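I've had the little Flunus box hooked up under the TV since June, and I keep catching myself telling people at work about it, so it's time to write it all down in one place. If you're thinking of dropping cable, or you already have and you're living with a pile of streaming apps and a wobbly antenna, this might save you a weekend.

Quick background. We're up on the hill outside Brusden, with a ridge between us and the main transmitter. Cable doesn't come up the road. For years we had satellite on a contract, with a rented receiver the size of a pizza box that got hot enough to warm a plate on. When the contract ran out I kept the dish, sent the box back, and started shopping for a free-to-air tuner plus something decent to catch the local broadcast channels. I wanted both in one unit, with recording to my own drive, and no monthly fee for the guide. That last part ruled out more boxes than I expected!

The Flunus does all three. It has one satellite tuner and 2 antenna tuners, so I can record one local channel while watching another, and the satellite side is still free for whoever gets to the remote first. It's fanless and about as big as a paperback. There's a front display with a dimmer setting that goes all the way to off, and I wish every company that makes things for bedrooms and living rooms would copy that.

**Setup**

First scan took longer than making dinner. I'd let it do a blind scan because I didn't know any better, and it came back with 1180 channels, most of them scrambled, shopping, or a test card. So my advice is to skip the blind scan. Go into the menu, pick your satellite by name, tick "free only" and let it run again. I ended up with a list I could scroll through without losing the will to live, and then I spent a happy evening making favorites lists. You can have 800 entries in a favorites list, if you're that kind of person. Mine has twenty or so.

The antenna side was harder, and that's no fault of the box. My old indoor antenna was picking up two channels on a good day. I bought a Rønning attic antenna, the long one with the folded elements, and put it up between the rafters pointing at the notch in the ridge. Night and day. The signal meter in the Flunus menu is really useful for this: it beeps faster as the quality climbs, and you can turn the volume up and hear it from the attic hatch. I crawled around up there with a flashlight in my teeth, nudging the thing an inch at a time, grinning like an idiot.

If you do this yourself, watch quality and not strength. I had a spot with lots of strength and terrible quality, and the picture broke into squares whenever a truck went by. Six inches to the left the strength dropped a little, the quality jumped, and it's been rock solid ever since – through two proper thunderstorms, too.

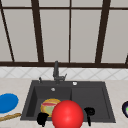 *Posted September 21, 2019 · filed under TV & Radio · 3 comments*

**Recording**

Now for the part I love most. You plug in a USB drive, the box offers to format it, and from then on the red button records. It also keeps a buffer running all the time, so you can pause live TV to go see what the dog is barking at. Recordings come out as plain .ts files, no lock, no weird container, and they play on anything. I copy the keepers over to my computer and trim the ends off with Histska, a free editor that cuts without re-encoding. An hour of TV takes seconds. The interface looks like it was designed by somebody's accountant, but I've come to adore it.

A few notes on drives:

- Use one with its own power supply if it's a spinning disk. The USB port on the back is a bit weak, and my pocket drive kept dropping off in the middle of recordings.
- The front port is fine for thumb drives and playing music, but don't record to it. It stuttered on HD for me.
- Format the drive in the box, even if it's already formatted. Mine only recorded for half an hour at a time until I did that.

The guide data comes off the air, so how good it is depends on your broadcasters. Our locals are fine, with a week of listings and proper descriptions. The satellite channels are hit or miss, and a few only ever say "Program." For those I set timers by hand, old school, like programming a VCR. I kind of missed it.

**Media player**

It'll play files too, from USB or from a shared folder on the network. Everything I threw at it worked except a handful of ancient clips from my first digital camera. Subtitles show up if the file name matches. You can change the subtitle size but not the font, and the font is ugly. Photos load slowly, music is fine, and there's a folder repeat that has turned into our Sunday pancake soundtrack machine.

**What I'd change**

The remote. It has fifty-odd buttons, all the same size, and the one I use most (the recordings list) is tiny and right beside the one that switches the output resolution. I've blacked out the screen by accident more times than I can tell you. I put a dab of nail polish on the right button and that has mostly fixed it.

Boot time from a full shutdown is slow as well. From standby it's quick, so I leave it on standby, and timers work fine from there. And the menus have some charming translations. "Do you want to lose the memory?" means factory reset. Say no!

The timer list doesn't warn you about a clash until after you've saved it, and then the message only stays up for a blink. I missed the second half of a cycling documentary that way and I'm still a little sore about it. There was a firmware update in the summer that was supposed to help. It did fix the clock drifting, so I'm hopeful for the next one.

**Picture quality**

Better than I had with the rental box, by a lot. Over-the-air HD looks great, since it isn't squeezed the way our satellite package was. Grass looks like grass. I turned off every bit of sharpening on the TV and set the box to send the original resolution instead of scaling everything up, and I'd suggest trying that before you touch anything else.

Next project is running a second line down to the workshop so I can have the ball game on while I sand things. I've got a splitter and a roll of coax sitting in the hall already. If anyone has done a long run with an amplifier at the antenna end, please leave a comment and tell me which one you used and whether it needed its own power outlet in the attic.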